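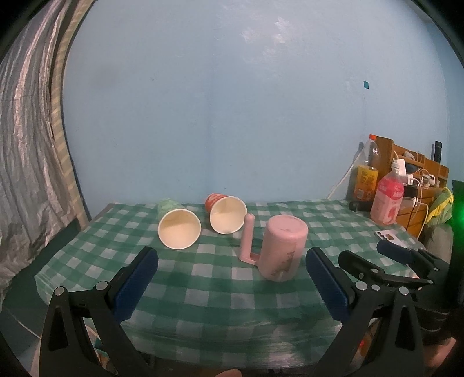
A paper cup is a one-drink object and ought to go in the trash the minute it's empty, according to a reader from Haldane who wrote in about the first version of this entry. I don't agree, and I've kept the section on reuse, but the point did get me to rewrite the rest!

Paper cup
By the Tedance Household Pages desk, updated in July

A paper cup is a drinking cup made of paperboard, usually lined with a thin layer of plastic or wax so it doesn't go soft on you. The inside is mostly left plain, white or cream, and the printing goes on the outside (I've seen some gorgeous ones, and some truly awful holiday ones).

Shape and stacking
The sides taper so the cups nest, and the rolled lip keeps the mouth round. An empty one tips over if you so much as breathe on a checkered tablecloth near it. A plastic mug is a lot steadier, and you can park it upside down between drinks, which I do all summer at our place in Skurholm.

Sizes
My own cupboard has 7 oz cups for juice and 16 oz ones for iced tea. Mixed sizes won't stack neatly, so I keep two sleeves going.

Reuse
Rinsed cups are great for seedlings, loose buttons and paint water. I started six tomato plants in them last spring, all a variety called Sisar, and poked the drainage holes with a fork.

106 shares | 16 comments
Contact us | © Tedance Household Pages | Back to top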